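Home Programs Grantees Reports News

Folavance Program: Interim Progress Report, Remote Demonstration of Two-Arm Tabletop Tasks

25th July
Submitted by Eluned Parry, Kinditz
7 min read

Summary

This report covers work carried out under the Folavance grant since the last review in May. The grant supports the collection and study of human demonstrations for two-arm manipulation, in which an operator controls both arms remotely and the recorded motion is later used to train a control policy. The target of 900 accepted demonstrations in simulation has been met. Work on the second deliverable, a written procedure for training new operators, is under way but behind schedule. No change to the total budget is requested. One change to the order of work is proposed in the final section.

Operator station

The operator station was rebuilt after the May review. Reviewers at that time observed that the delay between the operator's hand movement and the response of the simulated arm differed from session to session, and that this made the recordings hard to compare. The fault was traced to the way our software, Droler, shared one machine between the rendering of the view and the recording of joint positions. The two jobs have been separated. Sessions recorded before the change have been kept in the archive but are excluded from the accepted total.

The hand controllers were also recalibrated. Operators had reported that the left controller needed more travel than the right to produce the same finger opening. After recalibration both sides use the same scale, and the calibration values are now saved with each recording so that later users of the data can check them.

Collection

Six operators took part during the period. Each operator completed an introductory block before contributing to the accepted set. The introductory block asks the operator to move each arm separately, open and close each gripper, and return to a rest position without touching any object. Only then is a task assigned.

Tasks are drawn from a fixed list of household arrangements. The operator receives a short written instruction, carries out the task, and marks the recording as complete or abandoned. Abandoned recordings are reviewed separately and have proved useful – several showed that the instruction itself was unclear, and the wording was corrected.

The tabletop arrangement used most often in this period includes a plate, a red can, a cutting board, an orange fruit, a wicker basket and a cardboard box. Both arms are available to the operator throughout. Object positions are varied between recordings within limits set at the start of the project, and the view from above is the one given to operators by default. 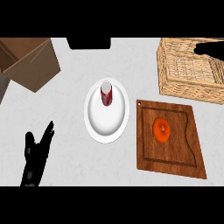

Tabletop arrangement in simulation, with the left gripper open and clear of the plate.
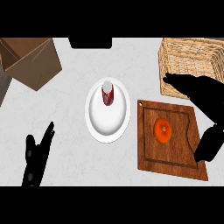 Güven Gündoğdu asked, on reading the draft of this report, whether the accepted set leans too heavily on operators who were already comfortable with the controls. A policy trained mainly on smooth, confident motion may not learn how to recover from a poor approach, he wrote, and he would prefer that a share of slower and less certain recordings be kept, provided that the task is completed. He added that the present acceptance rules should be published with the data in either case, so that outside users can judge the matter for themselves.

The project team agrees with the second point without reservation. The acceptance rules will be released together with the demonstrations. On the first point, the team has reopened a portion of the recordings set aside for hesitation or repeated attempts. Under the original rules a recording was rejected if the operator made more than two attempts to grasp the same object. That limit was chosen early in the project to keep reviewing time low, and it has not been tested against training results. A comparison is planned for the next period.

Quality review

Every recording is replayed before it is accepted. The reviewer confirms that the instruction was followed, that no object passed through another because of a simulation error, and that the end state was held long enough to be measured. Contact between the gripper fingers and thin rims remains the most common source of simulation error, and plates and shallow bowls account for most of the recordings returned. The contact settings for these objects were adjusted in stages, and each stage is noted in the change log supplied to the program office.

Reviewers also record which arm the operator used first. This was not part of the original plan. It was added after early training runs showed a strong preference for the right arm even when the left was closer to the object. Instructions that name the arm have since been added to the task list.

Operator training procedure

The written procedure was due in draft at the end of this period. The sections on setup, calibration and session logging are complete. The section on teaching two-handed coordination has taken longer than expected. Operators differ in how they learn to use both arms together, and the first draft relied too much on the habits of one person. It is being rewritten from session notes and will be tried with new operators at Ezeani, our partner site, before submission.

Budget

Spending is within the approved plan. Operator hours were slightly above forecast because of sessions repeated after the station was rebuilt. Travel was below forecast. The team asks permission to move the unspent travel amount to operator hours in the next period. A revised table is attached to the financial return.

Planned work and proposed change

The grant agreement places the transfer of demonstrations to physical arms before the comparison of acceptance rules. The team proposes to reverse this order. The comparison can be done entirely in simulation with equipment already in place, and its outcome will affect which recordings are used for the physical trials. The closing date of the project would remain the same.

Subject to approval, the next report will include the results of that comparison, the completed operator training procedure, and the schedule for physical trials at Ezeani. Droler release notes for the period are available from the project office on request.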